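Good practice for hand-held gripper work: October report to the Clerden fund
From Nest Gough, Zavo

Thank you again for being so patient with us over the summer – it has made a real difference to how carefully we could write the handling rules for Tamuno. The draft now runs to 16 rules, and Mathis Charpentier has been kind enough to read every one of them twice (the rule on wiping finger pads, I think, rather more often than that).
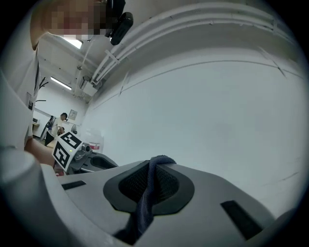
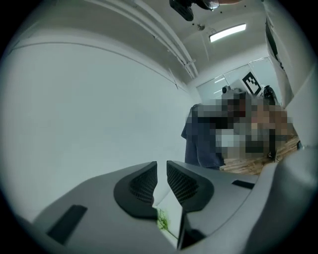

Hand-held grippers in use.

The part we have argued over most is stopping. Anyone may put a gripper down at any moment, without giving a reason, and the recording is then marked as stopped and kept. We have 1,102 recordings logged under the draft so far, and I'm pleased to say the notes are getting fuller and friendlier.

Still to do: the wording on faces and consent, which Mathis would like simpler, and a trial at Forkness with 4 new starters. We have spent 850 pounds on printing and training time, and the receipts are with your office.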